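Pierina Colombo puts the kettle on before she has properly said hello, and by the time I have found somewhere to put my coat there is a plate of almond biscuits on the table and she is telling me about the winter the pipes froze. I have come to talk to her about letter writing, which she has been teaching at the Grelero reading room for longer than she cares to work out, but with Pierina you get to the subject when you get to it.

"People come along thinking I'm going to teach them handwriting," she says, once we are both sitting down. "I can't, mine is dreadful! My sister used to ring me up and ask me to read my own letters out to her."

What she does teach is how to begin. Most of her pupils haven't written a proper letter since school, and they freeze at the first line. Her advice is to skip the weather and start with whatever you would say if the other person walked in just then. One of her first pupils, Raffaele Bortolotti, began a letter to his brother with a complaint about soup and went on for 11 sides.

"I've still got the copy he gave me," she says. "It's a wonderful letter. The soup comes back at the end."

She keeps everything, it must be said. There are 231 letters in the blue trunk under the stairs, the oldest from an aunt in Jalto who wrote on the backs of seed packets when paper was short. Pierina reads me one about a wedding, a lost shoe and a goat, and has to stop twice to wipe her eyes.

I ask whether she minds that so many people send messages on a screen now. She thinks about it for a good while, and tops up my tea.

"I don't mind it at all. My niece Debora writes me lovely long emails from work and I print them out and put them in the trunk with the rest. A letter's a letter. I only wish people would keep them, because computers do get thrown away, don't they, with everything still in them."

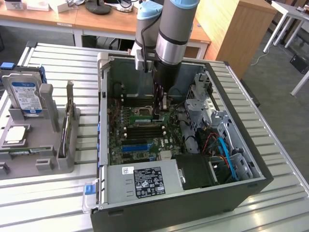
A desktop computer with its side panel off.

The next course starts in January, and there are a few places left. Bring a pen you like, she says, and somebody's address.

Contact us | © Grelero Reading Room | Back to top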